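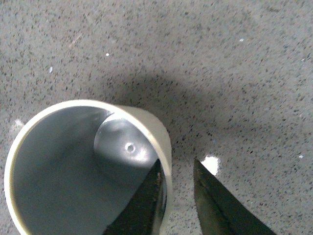 Is a parallel gripper enough for a home-built kitchen arm?

For cups, cartons and most of what stands on a counter, two fingers are enough, and the money saved belongs in the wrist.

I hold this view against the current fashion for many-jointed hands. A hand with 9 joints needs 9 things calibrated. A two-finger gripper has one stroke and one force limit, and it can be rebuilt on a kitchen counter in an evening. The fingers on my Plorkura build have been refaced twice. The cost of that was tape.

An open cup can be taken by its wall, one finger inside and one outside. The grip needs little opening width and ignores the diameter. It does demand good depth control, which is a wrist and camera problem. More joints in the hand do not fix it.
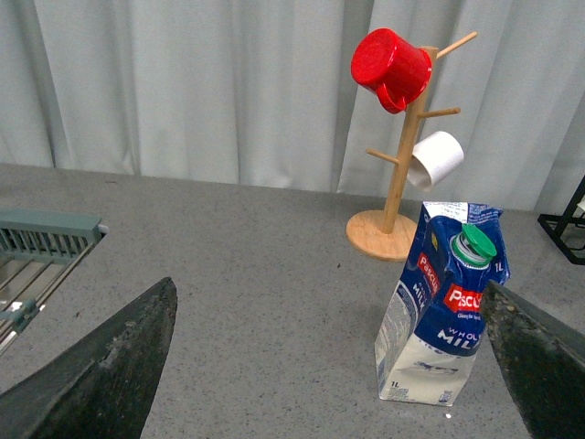 Jernanside, 28 October 2026

Soft packaging is the stronger objection. A creased milk carton has no flat faces to trust, and a position-controlled gripper will crush it further. My answer is a current limit on the finger motor — crude, but adequate. Over 600 logged grasps I changed that limit more often than any piece of hardware.

Mugs hung on a tree are harder still, and I concede that approach angle matters there more than force. That again argues for spending on the wrist.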